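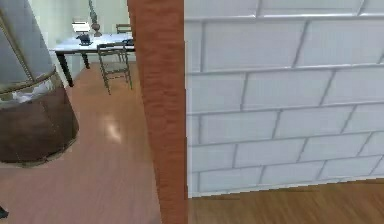 Getting a deposit back is mostly a matter of starting in the right place, and for years I started in the wrong one. I'd scrub the oven first, wear myself out, and then run through the other rooms with a damp rag on the last night. These days I start with the stuff at knee height and below, the things I've walked past so many times that they've turned invisible. A tall bin with a gold band around it and a crumpled bit of white showing just under the band is exactly the sort of thing I mean, and so is a reddish-brown wooden door jamb. You look at those every day and you'd never in your life think to wipe them. The person doing the walk-through is looking at them for the first time!

I've moved out of more rentals than I care to list, and my worst one was the apartment in Dorna, where I lost $575 of my deposit over things I could have fixed in an afternoon. There were marks on the trim, a greasy strip on top of the kitchen cabinets, a closet shelf I'd left full of somebody else's paint cans (they were there when I moved in, but I couldn't prove it). After that I got serious, and I haven't lost a cent at the last 3 places. What follows is how I do it now, in no very strict order.

Dig out the lease before you buy a single sponge

I know, boring. But my lease in Kolcombe said the carpets had to be professionally cleaned and a receipt handed over, and I only read that line with four days to go. Every cleaner in town was booked. I ended up paying extra for somebody to drive over from Murnum and he was late, and I stood in an empty living room eating crackers off the windowsill. Look for anything about carpets, light bulbs, nail holes, smoke alarm batteries and the yard if you have one. Write those down on one sheet and tape it inside a kitchen cabinet door.

If you got a move-in checklist, find that too. I keep mine in the same envelope as the spare keys. If you never got one, go through your phone for pictures from the first week. I once settled a whole argument about a chipped sink with the background of a picture of my lunch.

Empty first, clean second

Cleaning around boxes is a waste of a good evening. I pick the room I use least, get everything out of it, clean it top to bottom, and shut the door. Then that room is done and it stays done. The boxes go in whichever room has the worst floor, usually the living room, and that gets cleaned dead last.

Keep one box back with paper towels, dish soap, a scraper, trash bags, a screwdriver, light bulbs and a roll of toilet paper. Don't let the movers or your helpful cousin anywhere near it. Mine lives in the bathtub with the curtain pulled across.

Walls and trim

Warm water with a tiny squirt of dish soap takes off most of what's on a painted wall. Wring the cloth out until it barely feels damp, and start at the bottom and work up, so the drips don't leave streaks on the dirty part. I was taught the opposite and I fought it for ages, but it works better for me. Those white foam erasers are great on scuffs, only go easy, they'll take the shine off glossy paint and leave you with a dull patch that looks worse than the scuff did. Try one behind a door first.

Wood trim gets the same soapy water and then a dry cloth right after. Don't let it sit wet. For door jambs I go up and down each side at hand height, where everybody grabs them, and then once more along the floor where the vacuum bumps. If there's a nick in stained wood, a matching wax stick will make it a lot less noticeable - a couple of dollars at the hardware store. Take a close-up of the color with you, or better still a drawer front or something in the same stain. I've guessed from memory twice and was wrong both times.

Nail holes: ask before you fill them. One landlord wanted them left alone so he could patch them his own way, and he would have charged me for my lumpy attempt. If you're allowed, use lightweight spackle, less of it than you think you need, and wipe it flush with a damp finger. Let it dry overnight before you touch it with sandpaper.

Trash cans and the spots they stand on

Bins are sneaky. Take the liner out, carry the bin outside or put it in the shower, and wash it with hot water and dish soap, rim included. Gunk hides up under a rim or a lip, and an old toothbrush gets in there nicely. Prop it upside down on something so air can get under it, and let it dry all the way before it goes on the truck. I packed one damp in July and, well, I own a different one now.

Then look at the floor where it stood. There's very often a ring, and the wall behind it will have splashes (coffee, in my house, always coffee). A paste of baking soda and water lifted the ring off my vinyl in Dorna. On wood floors I wouldn't use a paste, just a barely damp cloth and some patience.

If a bin came with the apartment, leave it where you found it with a clean liner in it. It takes ten seconds and it makes the whole place look cared for.

The kitchen, which takes longer than you want it to

Give yourself a full day. I do the fridge the night before, so that the next day I'm not working around cartons of milk. Shelves come out and sit until they're at room temperature, then they go in warm water. Cold glass in hot water can crack, and a replacement shelf costs a silly amount of money.

Tops of cabinets: lay down newspaper, spray with degreaser, go away, come back. Pull the stove out if it moves and you can do it safely. I slide a flattened box under the front feet so it won't scratch the floor. If it's gas, I leave it where it is and clean what I can reach with a rag wrapped around a yardstick.

For the oven, set it to 200 degrees for a few minutes, turn it off, and then wipe it out with soapy water while it's still a little warm. Loose grease comes off much easier that way. Baked-on stuff needs baking soda paste and a night's rest. Don't do this with spray oven cleaner, those go on cold unless the can says otherwise, and read the can anyway.

Oh, and the dishwasher filter! I lived with a dishwasher for six years before I found out there was a filter. We will not discuss what was in it.

Bathroom odds and ends

Pull the hair out of the drains. Wipe the top of the mirror and the top of the door. Unscrew the shower head and let it sit in a bowl of white vinegar while you do everything else, though check the finish first if it's anything fancier than plain chrome. Dust the fan cover. I use the brush end of the vacuum and then a damp cloth.

Grout I have mixed feelings about. You can spend two hours on your knees and get it one shade lighter, and I've never had a landlord mention it. I do the part by the tub and leave the rest.

The last look around

Wait for daylight. I finished one place by lamp after dark, thought it was gorgeous, and when I came by with the keys in the morning there were swipe marks on every single window. Go room by room with your phone and film the whole thing slowly, opening the cabinets and closets as you go. Then take stills of anything that was already damaged, with something in the shot that shows which room you're in.

Stand in each doorway and look down before you look up. Check behind the doors too, with them closed and you on the inside, which is where I found a whole bathrobe on a hook in the Magalhães Street place.

Ask to be there for the walk-through if they'll let you. I bring 2 cloths and a spray bottle in a tote bag, and if they point at something small I just wipe it right then - I've had three or four items crossed off the list that way, with the pen still in their hand. Leave your forwarding address in writing, get a receipt for the keys, and keep a copy of both somewhere that isn't going to end up at the bottom of a box marked MISC.

Filed under: Renting Life / Moving Out / Cleaning
8 September 2025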